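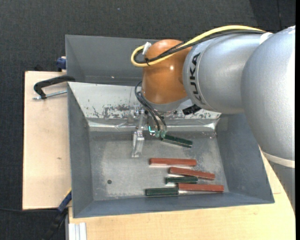 Gray metal bin is leaving gray smudges on light wood tabletops

Bendo Community Help > Furniture and Surfaces > Marks and Stains
Posted November 18, 2021
Viewed 634 times

Hanneke De Graaf

I have a big open metal bin, gray, with walls that slope in toward the bottom, and it lives on light wooden tabletops. It has lived there long enough to have opinions about it. Last week I had to shift it over to get at something behind it and discovered that the wood underneath has gone a sort of pencil gray, in smears and a few short arcs. It looks as if somebody let a toddler loose with a soft pencil and then took the toddler away halfway through.

What I have tried so far:

Damp cloth. The marks got slightly wider.

Dish soap on a damp cloth. The marks got slightly wider and smelled of lemon.

A white melamine sponge, very lightly, in one corner. This took the gray off nicely and also took off whatever shine the wood had, so I now have a clean dull patch, and it is more noticeable than the dirt was. I stopped there.

The bin has to go back on the tables. It can't go on the floor, which is dark charcoal carpet. I tried it there for an afternoon and it left a dent with corners that I am still brushing at. So I have three problems, I suppose: the gray that's already on the wood, the dull patch I made myself, and how to put the bin back without starting over in November of next year.

I don't know what the finish is. The tables came with the room. A drop of water sits on top and doesn't soak in, if that tells anybody anything. The underside of the bin feels smooth in most places and a little gritty along the edges. If I rub it with my thumb, my thumb goes gray too.

Please don't suggest a tablecloth. It has been suggested at home.

Pieter Michiels
Marked as helpful by the poster

Your thumb has already done the diagnosis. Bare or thinly coated metal rubs off a little on anything it slides against, and it mixes with ordinary dust into a gray paste. On dark wood you'd never see it. On pale wood it looks like a crime. The good news is that it normally sits on top of the finish, and your water drop says there is a finish.

For the gray, go in this order and stop as soon as something works:

1. Vacuum the top with a soft brush first. If there is grit in there and you start rubbing, you are sanding.

2. Try a plain white vinyl eraser, the kind for school. Rub along the grain, brush off the crumbs, repeat. I know how this sounds. It took care of most of mine.

3. For what's left, put a few drops of mineral spirits on a white cotton rag, open a window, and test on the underside of the tabletop before you touch anything that shows. Wipe, turn to a clean bit of rag, wipe again. If you keep using the same bit you are just moving the gray to a new address.

4. Lay the used rag flat outside to dry before it goes in the trash. Don't ball it up in a corner.

The dull patch is a separate job. A melamine sponge is a very fine abrasive, so you have knocked the gloss down. You could try a little clear paste wax (I use one called Zasela, any clear one will do), put on thin and buffed off after it hazes. It will bring the patch closer to the rest. It won't be perfect if you look at it from a low angle with the light behind it, so I'd recommend not doing that.

Then clean the bottom of the bin. Everybody forgets the bottom of the bin. Soap and water, dry it completely, then wipe with a clean white rag until the rag comes away white, or until you lose patience at light gray. Feel along those gritty edges. If it's dried-on dirt it will come off. If it's a burr, a few strokes with a fine file and another wipe.

To put it back, use something soft that stays where you leave it. I cut a piece of wool felt a little larger than the base. Don't use the cheap rubber shelf liner. Some of those react with the finish over a few months and leave a waffle pattern, and then you'll be back here with a new heading.

Joanne Bainbridge

Just get a tablecloth lol

Or turn the tables over and use the other side. My brother in law did that with a door.

Liesbeth Declercq

Pieter's answer is good and I would only argue with the felt. Felt is fine for a bin that stands still. If yours gets nudged or leaned on at all, felt slides on a waxed top, and you will have just waxed yours. I went through this with a metal parts tray that wandered a little farther south every week.

Cork has worked better for me, the plain sheet kind sold for notice boards. Cut it to the outline of the base so it doesn't stick out, and don't glue it to the table. Lift the bin once a month and shake the cork out. Grit gets in between and does the same thing the metal did, only more quietly.

Whichever you use, lift the bin when you move it. Two people if it's loaded. Those short arcs you describe are what you get when one end stays down and the other end gets swung around, and I say this as a person with arcs of my own.

For the carpet dent: put an ice cube in each corner of it, let it melt, blot, then lift the pile with a fork. I've done this on gray carpet and the dents came up overnight, apart from one under a bookcase that has been there since before me and will probably see me out.

Hanneke De Graaf

Eraser worked on nearly all of it. I used up an entire one and half of a second, shaped like a strawberry. Mineral spirits got the arcs. The dull patch is still there but has been promoted to "only if you know." I went with cork. Ice cubes are on the carpet as I type this, and I have already stepped on one.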